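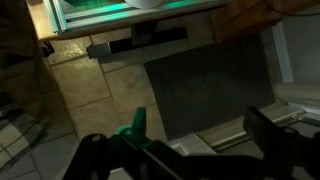

Re: [grultier-dev] Floor segmenter drops the mat, planner then refuses to move

List: grultier-dev
Date: April, 16:40

On the Sivthorpe kitchen setup you wrote:

> Since the update the floor segmenter marks the dark grey mat as
> "unknown" and the planner treats it as an obstacle. The arm will not
> lower over it. The beige tiles are fine. I have tried raising the
> confidence threshold from the default and it makes things worse. Is
> this the depth filter or the colour model? Bag 3214 shows it from
> the first frame.

I replayed bag 3214 this morning. It is neither of those on its own.

The mat is flat, dark and has almost no texture, so the stereo match returns very few points there. The hole filler then takes its depth from whatever surrounds the gap. On the left that is tile, which is what you want. At the lower right the mat runs up to the base of the appliance, and the metal strip there gives bad depth values. The filler spreads those back across the mat, and the plane fit comes out tilted. Anything more than 12 mm off the floor plane goes to "unknown", and the planner does what it is told with unknown cells.

Raising the threshold makes it worse as you throw away the few good points left on the mat.

What to change, in this order:

1. Update to the current head of the perception branch. There was a fix to the self mask last week. Before that the green bracket on the left finger was only partly masked, and its edge leaked into the floor points. The black parts were masked properly.

2. In the floor config, set fill_mode to "plane" and leave fill_radius at 40. The old "nearest" mode is still the default in the Vindora profile, which I think you copied.

3. Set min_plane_points to 200. With fewer than that the fit should be skipped and the last good plane kept.

4. Rerun the bag with the planner in dry run and look at the cost map before you let the arm move.

With those settings I get the mat as floor for the whole of the bag, apart from a thin band next to the metal strip. I would leave that band alone. It is close enough to the cabinetry that I don't want the fingers going down there anyway.

Two things I have not sorted out. The glare on the tiles near the black handle still gives the odd false hole, and the green glow from the glass panel shifts the white balance at the top of the image. The second one does not affect the floor result, but it may matter if you run the handle detector from the same pose. Mowat has an exposure lock option that might help with both. I haven't tried it on this camera.

If it still refuses to lower after step 3, please send the planner log and your config file. The bag alone doesn't record which profile was loaded.

Grultier perception maintainer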